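# Keep the Shoebox

My sister-in-law, Yara Sabbagh, throws out the shoebox before she leaves the store. She wears the new shoes home, carries the old ones in a bag, and hands the box back across the counter. She has told me more than once that I should do the same, and that keeping boxes is a way of keeping clutter with a lid on it.

I think she's wrong, at least about shoes that don't get worn every week. I want to make the case for the plain cardboard box, the one you already own and have already paid for.

Start with the alternative. Last November I went to Hastitz, the housewares place out by the highway, and bought a set of clear plastic drawers made by Fikska. They stack, they have a little door on the front, and the set cost $120. They looked very good for a while. Then the doors started popping off their hinges, and the shoes inside began to smell like the plastic. The drawers were also a touch too short for a men's eleven, so every pair had to go in at a slant. I ended up putting sandals and shoe polish in them and moving the sneakers back to their boxes.

A shoebox fits the shoes. Someone at the factory already worked that out. One shoe goes in with its toe pointing one way, the other goes in beside it pointing the other way, and there's very little left over. If you buy a container meant for every shoe, you get one that's a bad size for most of them.

Cardboard also lets shoes dry a little. I don't mean soaked shoes, which should sit out on newspaper overnight with the laces loosened. I mean the ordinary dampness of a pair you wore all day. Many boxes come with a round hole in the end, and I've heard people call it a finger hole and others call it an air hole. It does both jobs well enough. It's also how I pull a box out from the bottom shelf of the closet without moving my whole arm in behind it.
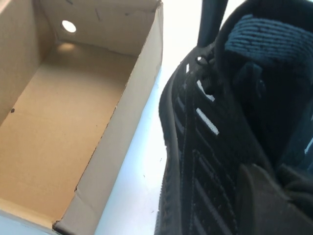

The usual complaint is that boxes wear out. They do. Corners crease and tear first, then the edges go soft, and eventually the lid stops sitting flat. I don't see this as much of an argument. A box with a torn corner still holds a pair of sneakers. When it's finished you flatten it and put it out with the recycling, and by then you've probably bought another pair of shoes and have another box. My Fikska drawers with the broken doors can't go in the recycling in my town. I called and asked.

The second complaint is that you can't see what's inside. My answer is a marker. Write on the short end, in big letters, what the shoes are: BLACK SNEAKERS, BROWN DRESS, SNOW. Plain brown boxes are best for this. On a printed box I stick a piece of masking tape over the logo and write on that. Some people tape a photo to the end, and that's fine too, but you have to redo it with every new pair and most people quit after the first three.

The third complaint is about looks, and I'll give Yara that one. A shelf of old boxes is not pretty. Drasix sells fabric-covered ones in gray and cream, and at Boutros, where I buy most of my shoes, they had a full closet set in the window this summer for $246. The set looked nice in the window. My closet has a door, and I keep it closed.

I'd put some limits on this. Keep one box per pair and no extras. The spare boxes are where the habit goes bad, and I've been guilty of that. Leave out the shoes you wear all the time, because you won't box them up every night and you shouldn't have to. Take out the tissue and the little packets. Wipe the soles and knock the grit off before a pair goes in, or you'll have a layer of dirt in the bottom by spring. Don't put cardboard on a basement floor. If you have a damp closet, plastic may be the better choice, and I won't argue with anyone who has lost a good pair of leather shoes to mildew.

Boots are a separate matter. The boxes are huge, and mine stand on a tray by the back door.

Yara came by last week and looked in the closet. She said it looked like a stockroom. Then she asked if I had a box to spare, a sturdy one, because she was mailing a pair of shoes back to Boutros and they wouldn't take the return without it.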